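Re: [sumix-players] Olano stamina drain after the May patch

Filed under: Mailing list > Gameplay 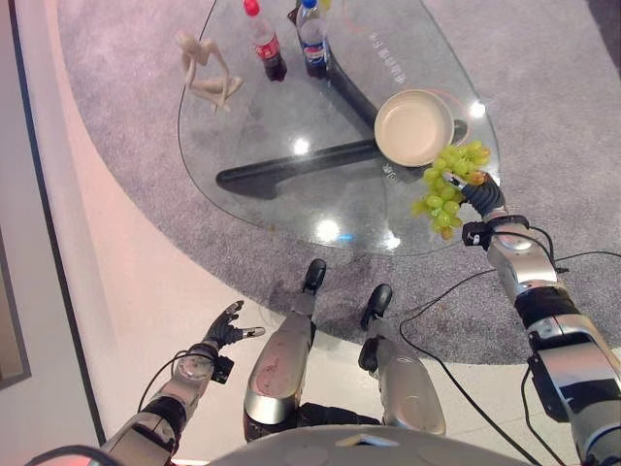

Berhanu Belay wrote:
> Stamina drops too fast in Momstead since the patch. My
> keeper is spent by the second half. Is the sprint cost
> higher, or is the pool smaller?

The pool is smaller. I ran the same drill on both builds with the Usmani preset. The old build gives a full bar of 3965 points, the new one 3000. Sprint cost per use is still 115. Recovery while walking looks the same, but I only timed it over 2 matches, so treat that as weak.

The keeper case is separate – he pays the sprint cost on every dive now, even with auto-dive on. Turn off auto-dive in the Olano menu and the drain stops. Restart the match after changing it, as the setting is read at kickoff.

I can post the logs if anyone wants them.

Ásdís Thygesen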